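About the Kuusk Collection
October
By Telmo Carrasco
2 min read

Kuusk is the archive and reading room of the Pledidgate observatory. Small place, top of the hill, open afternoons. We keep the papers of the people who worked the telescope here - logbooks, plate jackets, letters, the odd lunch receipt stuck in a notebook.

The observatory closed its dome to research years ago and the paper was headed for a skip. Ülle Jankauskaitė had been the last night assistant. She got 70 boxes down the stairs and into the old generator shed, and that shed was the archive for six winters. Damp. The boxes marked "comets, misc" still smell of it.

Most people ask first about the Moon material. We hold 13 hand-drawn charts of the lunar limb, pencil and ink wash, plus the correspondence that went with them. Two charts are on the wall at any time, the rest stay in drawers and come out if you write ahead. Same for the glass plates. Please do write ahead, turning up at 4:30 and hoping doesnt work.
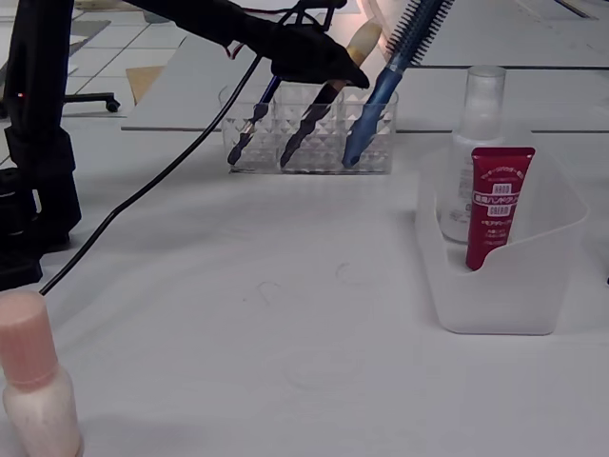
Edgars Avotiņš runs the catalog. It's about half way done - the logbooks are all in, the letters are in up to the Fonley years, when the director was mostly away and everybody wrote to him constantly. Handwriting from that stretch is terrible. If you read old Estonian shorthand, Edgars would like to hear from you.

Yaqin Cao looks after school visits. Classes get an hour in the reading room and then a walk up to the dome, weather allowing. They handle copies, never originals, and they work out a transit time from a real night's log. Ages ten and up.

Serena Fabbri does the exhibitions. Her current one is Poviter, named for the meteorite fall and the almost comic pile of letters it produced, farmers mostly, all of them certain it had landed in thier field. Runs through the winter. Free.

Copies and permissions come to me. Allow two weeks, longer for plates. We don't do valuations and we can't identify rocks from a photo, sorry.

Parking is at the bottom gate. The path up is steep and unlit, bring a flashlight if your staying for an evening talk.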